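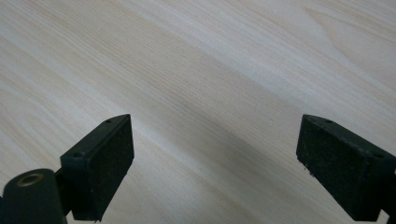

Nanside bench cell: progress report to Arnent, November

Work this period went into the upkeep of the paired hand-held grippers on the bench cell. The order for spare pads was placed with Bundgaard and arrived in two lots, 25 pads in all. They are logged under job 1978.

The upkeep routine is now written down. Before each session the operator opens both fingers of each gripper fully, looks at the pad faces and edges, brushes off any dust and checks the finger screws. The check takes around 15 minutes for the pair. Pads with lifted edges are to be changed before recording starts – a partly loose pad shifts under load and spoils the grip readings.
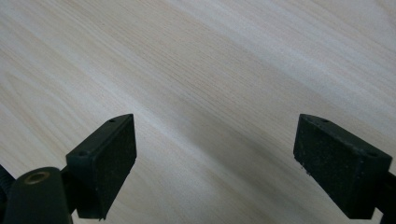 Gripper open over the bench, both pads facing inward.

Since the last report we have logged 229 sessions. Most stoppages came from cables pulling at the wrist, and a few from fingers drifting out of line. Skadness has quoted for softer cable and we expect to accept. Until then operators leave a longer loop at the forearm and keep it clear of the table edge.
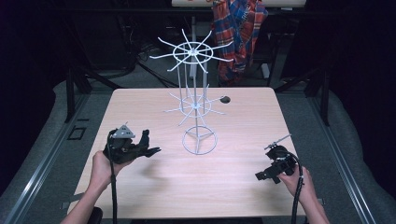

Wire goods remain the hardest class for the cell. Thin rods tend to slide along the pad, so we plan to test a second pad material next period. Spending is within the agreed amount, apart from the cable, which was not in the original plan. We ask Arnent to approve moving it to the spares line.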